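Kurkbridge firm moves its payday forward

October 25, 2019

Staff at Drondby, the Kurkbridge mail-order firm, will have their wages in the bank two days earlier from March, and very welcome news it is too for the 60 people who work there. The change comes with a new payroll system, Tarkov, which takes over from the paper timesheets that have kept the office so busy (and so late!) at every month end. Payslips will be sent by email, though anyone who likes a printed one need only ask, and there will be six short training sessions before the switch.

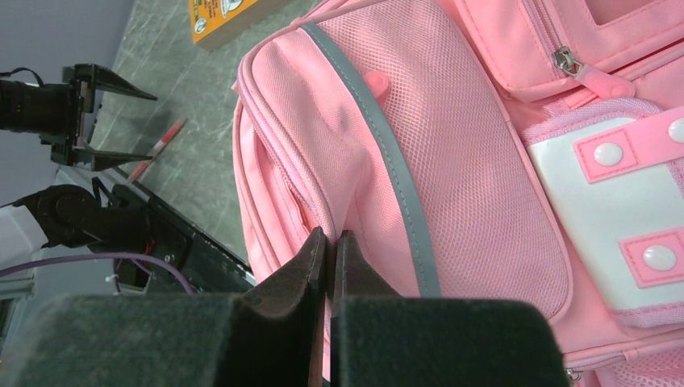
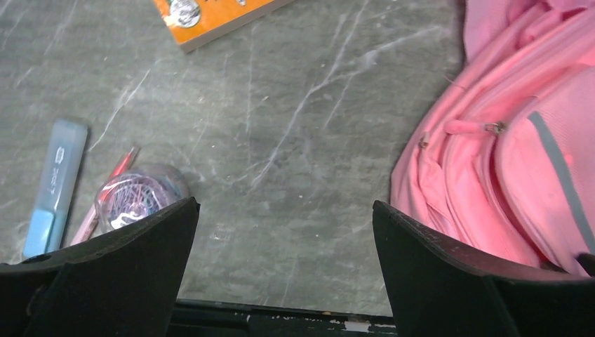
Mok, commenting on our website, asked whether overtime would be paid on the earlier date as well or held over to the following month.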